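The Slow Hand
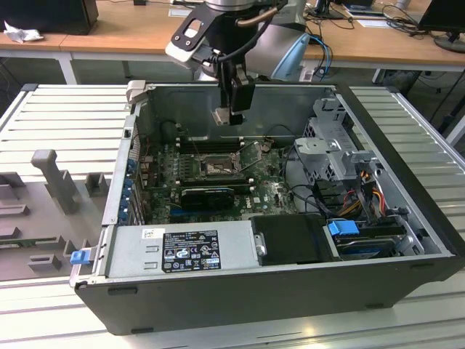
The bench at Fernesgate, with the arm over the open case.

I took the job at Fernesgate because it was a ten minute walk from my apartment and they had free soup. I'm telling you that up front so you don't think I was some kind of genius. The lab belonged to Drikard, and Drikard wanted an arm that could take old computers apart without breaking anything worth keeping. Memory, drives, the good stuff. My part was to sit there and write down what went wrong.

A lot went wrong! By March we had 441 runs in the log and the arm had pulled the memory out cleanly in 126 of them. The rest of the time it would come down over the board, feel around, push a little too hard, and stop. We had an alarm for that, a kind of two-note honk, and I started hearing it in the shower.

The method was called Umel (don't ask, it was named before I got there). The idea was that the arm would guess where the clip was, touch it, and fix its guess from the push it felt coming back. Guess, touch, fix. It's how you find a light switch in a hotel room. On paper it should have worked on any case you put under it, and on paper I was very impressed.

My boss figured we needed more data, so we were going to do 1,000 runs, and I was going to be there for all of them, with my soup.

Then one night, sometime after nine, I'm on the bench side eating crackers and I notice I'm humming along. Not to the honk, to the arm. It had this little motor whine on the way down, and it went up at the end like somebody asking a question. On the bad runs the question came early. Every time. I put the crackers down and listened to twenty more, and I could call the honk before it came. I was calling it out loud, to an empty building, like a guy at a horse race.

So what was it asking about? I pulled the force numbers and lined them up with my own dumb notes, where I'd put an E for early, and there it was. The arm was already feeling a push before it got to the clip. A tiny one, some wire or other brushing a finger on the way down. Umel took that as the clip, fixed its guess to match, and then went off with total confidence to the wrong place.

I changed one line. I told it to forget the first touch. If there's a second touch and it pushes back harder, believe that one.

I didn't ask anybody, which I probably should have. I just set it going and sat on the floor with my back against the cabinet, and I must have fallen asleep, because when I opened my eyes the windows had gone gray and it was quiet in there except for the whine. Down, question, up. Down, question, up. There was a new batch in the log, 294 clean ones in a row, and it was still going.

My boss came in at seven and stood there with her coat on. She watched it do three and asked me what I did to it.

"I told it not to trust its first impression," I said.

She wrote that on the whiteboard, and later it went in the paper in much longer words, as the Baluyot rule, after the street the building was on. I got a thank-you at the back, in small print. I was fine with that, mostly.

I don't work there anymore. I still walk home that way, though, and if the window's open and I'm not in a hurry I stop on the sidewalk for a run or two and wait for it to ask.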